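Home | Eat | Drink | Days Out | Newsletter

How to bag a table at a busy pub on a sunny weekend 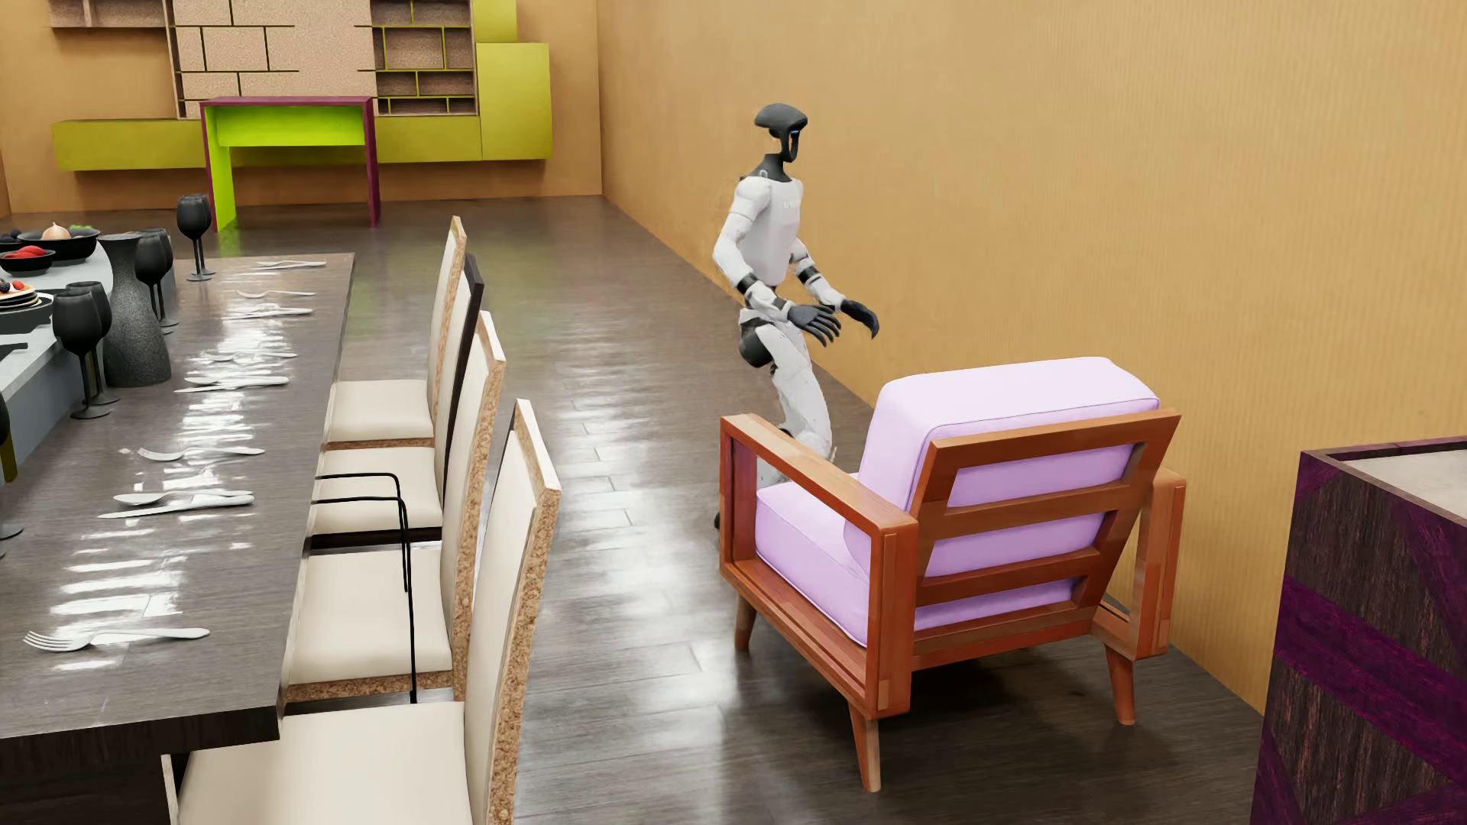
Long dark dining table and a wooden armchair, in a render.

Right, I've been turned away from enough beer gardens to have got quite good at this! My test case is Mero, the pub down by the lock at Marar, with 300 covers and still a queue out to the car park by one o'clock in September.

Ring, don't click. The booking page (they use Zaltis, same as everyone round our way) only shows the inside tables. Terrace ones are kept back for phone calls, and the best time to catch someone is 10.30am, before the kitchen gets going.

Ask for the second sitting. Everybody wants half twelve. Go for quarter past two and you'll often get the river side – just check the roast won't have run out, and get them to put some by if you can.

Say if you've got a dog or a pushchair when you book, not at the door.

No luck? Turn up at 11.45 and order drinks at the bar. Walk-in tables get chalked up on the board by the hatch, so hover there (politely). Failing that, Serex over the bridge does a very decent crab sandwich.

Contact us | © Zaltis Food Pages | Back to top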